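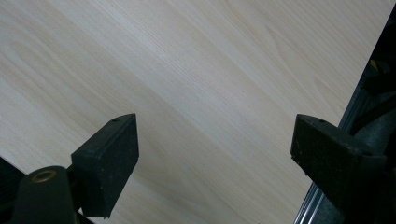
Keep the Old Societies a Little Ridiculous

I joined the Lultbridge Society of Letters nine years ago, in March, on the strength of a dinner invitation I had misread as being for somebody else. I was given a blue ribbon, a motto in shaky Latin and a seat beside Carleen Treloar, who explained the whole history of the place between the soup and the fish (I still have my notes on the back of the menu, mostly gravy). I have loved it ever since, and that's why I want to argue with my friends there about the family tree.

For those of you who don't get our newsletter, the quarrel goes like this. The Society has always said it descends from a circle of scholars kept by the Yazdani family, who taught languages and music in their own house and handed the post from parent to child. It's a lovely story and I have told it at weddings. Last year Rokeya Abeysekara went through the letters and found that the circle stopped meeting, started again under another name, moved to Sollmont, and was quiet for 80 years before anyone picked up the ribbon again. Eighty years! You could raise three generations in that gap, and people did, without one of them giving a lecture on anything.

Now some of our members would like the gap left out of the new booklet. Chaminda Chowdhury wrote a very kind and very long letter saying that every old order and academy in the world has holes in it, and that a tradition is something you choose to carry on, holes and all. I agree with nearly every word of that. Where I part ways with him is the last page, where he says the reader needn't be troubled with it. Oh, I think the reader would like to be troubled! I know I was happier after Rokeya's talk than I had been before it, and I stayed so late asking questions that I missed the last bus and had to be driven home.

Think of the person who revived the thing. We have a name, Oletti, and one bill for candles, and that's all. Someone called Oletti came across an old emblem and a list of rules and decided, with no one asking, that there should be lectures again on Sunday afternoons. I find that far more moving than an unbroken line of Yazdani grandsons, some of whom must surely have been bored stiff by the whole business.

I'd keep the ribbons, too. I'd keep the motto, bad grammar included, and the titles, and the business of standing up when the Chancellor comes in, even when the Chancellor is Piyumi Mondal and she has only been out to move her car. A bit of costume makes shy people brave enough to read their papers aloud. I've seen it happen, and it happened to me.

So print the booklet, please, with the quiet years in it, and give them a page of their own. Sofia Gouveia has offered to write that page and I can't think of anyone I would sooner read. I'll pay for the extra paper myself if it comes to that.

Contact the editor | © Lultbridge Society of Letters | Back to top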